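Jorkdale cell: block-to-plate demonstrations

Recording of the block-to-plate task by remote control has begun at Jorkdale. The operator guides the arm to a block, closes the gripper and carries it to a round plate on the taped grid.

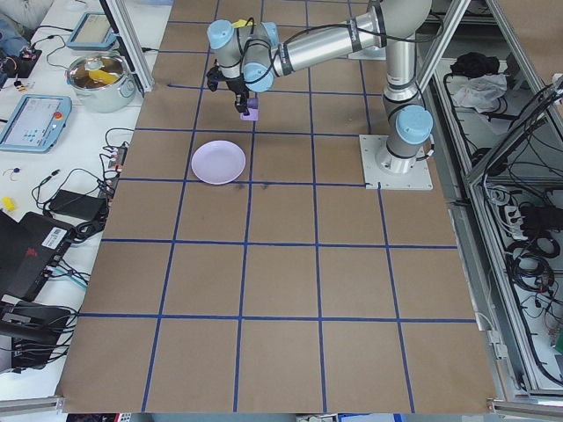 Grid and plate positions

Plates are moved to a new square after every 12 demonstrations. The Misteo set now holds 394 episodes, 14 of them flagged for review.
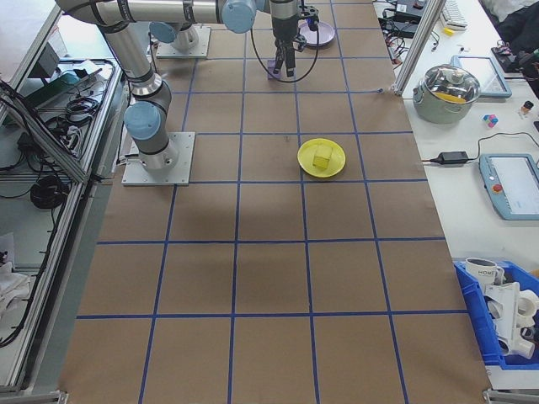
Flagged episodes stay out of training until the joint logs have been checked. Work on a second task starts in October.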